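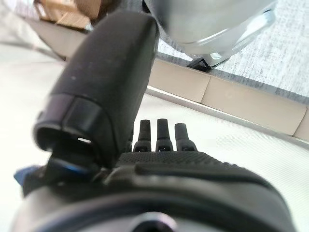 Najwa Abou Jaoude had said from the first call that the thumb was a safety matter and ought to be logged as one, whatever the service desk called it. Dimas Nair, who runs the bedroom trials at Joscombe, logged it as a fault and argued the wording later.

The fault was a grip that did not release. On the laundry routine the hand closes on a garment, the arm lifts, and the fingers open on command. In March the thumb began to stay shut after the open command had been acknowledged. "The controller reported it open," Nair said. "The position reading was taken on the motor side, so it was a true reading of the motor. The joint was somewhere else."

It happened 3 times in 60 cycles. The first two cost nothing but time. On the third the arm went on to its next move with a sleeve still held and pulled the basket over.
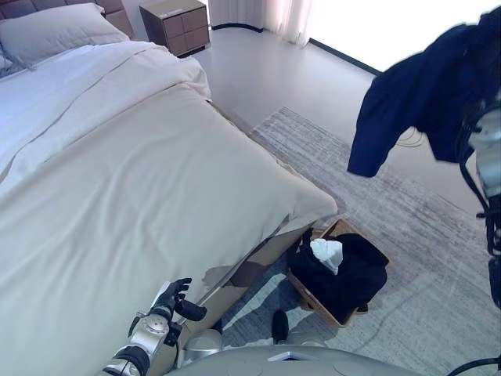 Nair's concern was the sequence that followed. The routine treats a released garment as a precondition for moving, and that check had passed. "If it had been a person's cuff, the check would have passed as well. Najwa was right on that. I changed the entry the same evening."

The cause was traced by Kamarul Entili, at the bench. A coupling in the thumb drive had slipped on its shaft, by 4 degrees at first and by 18 when the hand was stripped. Cudico, which supplies the hand, replaced the coupling with a keyed one. Nair does not regard that as the fix. "The part wears, you change the part. What I wanted was for the arm to stop."

The arm now weighs its load at the wrist after every open command and holds still if the figure has not dropped. A second encoder on the thumb joint is on order. Light items are the weak point: a single sock is under the threshold, and the check cannot tell whether it has gone.

Asked whether the trials should have been halted after the first event, Nair said yes. "We put it down to a snagged button. There was no button on it. I have the log here and it says T-shirt."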